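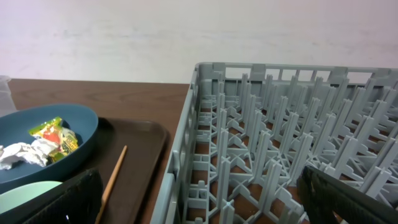 Ilgın Taşdemir
November 4, 2021

We use cookies to remember your settings and count visits. Accept / Manage

I finally gave up on draining dishes on a towel and bought a proper rack. Gray plastic, open on top, the kind that is really a crate full of pegs. Thread on how it's going, for the two people who asked.

Price first. It was 600 at the housewares place in Sosness. The same shape was 800 at Mensah, in white only. I wanted gray anyway.

It lives on the wooden table and not by the sink. Our counter in Milbridge is too narrow for it. I measured twice and then moved the toaster and measured again.

Tray goes on the left, rack on the right. Everything from lunch comes over on the brown tray, gets scraped, goes to the sink, comes back to the rack. The tray saves me about four trips a day.

Rule for the household: trash comes off the tray BEFORE the tray goes anywhere near the sink. Snack wrappers and tissues do not belong in the teal bowl. I have brought this up with Ertuğrul and will be bringing it up again.

Chopsticks are the one thing I don't have an answer for. They fall straight through the pegs and end up under the rack. For now I stand them in a mug.

Small plates go upright between the rows, all facing the same way. Oval bowls are harder. They want to lean, and if you let one lean, the next one leans on it. I give a bowl two rows and leave a gap.

The floor of the rack is a lattice, so water goes right through to whatever is underneath. On a wooden table you need something under there while it drains. I fold a dish towel in half and swap it at night.

Now the part I didn't think about in the store — cleaning the thing.

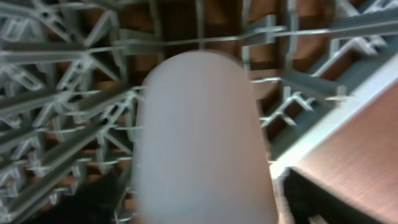 2 min read

So many little struts and corners. Each peg has braces at the bottom, and each brace is a spot for crumbs to sit.

A sponge is no use, it just skims the tops. What works for me is an old bottle brush and a bathtub. Fill it a few inches, dish soap, rack in upside down, leave it for an hour, then brush between the rows in one direction and then across.

Rinse with the shower head. Shake it out hard. I do this every other Sunday.

If you have hard water like we do, add a cup of white vinegar to the soak. I skipped it all of June and the pegs felt chalky.

Someone asked about the folding one from Istamden. My sister has it. Takes up less space, holds almost nothing. Fine for one person with one pan.

Ertuğrul Başaran would like it known that he was in favor of keeping the towel. Noted.

Would I buy it again? Yes, but I'd look for one with a drip tray included. Mine didn't come with one and I haven't found one that fits — if you know of any, reply with the size and where you got it.

Next thread is probably the drawer with all the lids in it. No date on that.

Contact | © 2021 Ilgın Taşdemir | Back to top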